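March, 7:40 am — dye bench

Second go at the Wulstead blue and I'm much happier with it! Kept the bath at 40 the whole way this time (batch one crept up and came out blotchy), 115 g of salt, 28 minutes in.

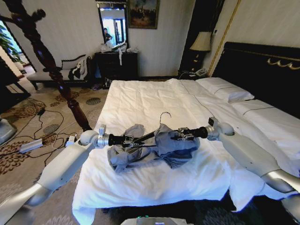
*Blue-gray garment and hanger on the bed.*

Still want a greener gray for the Lukberg order — maybe a pinch of the Reuter yellow? Swatch 39 is close but dull. Also, we're nearly out of soda ash, so somebody please add it to the Wudaritz list before I forget again.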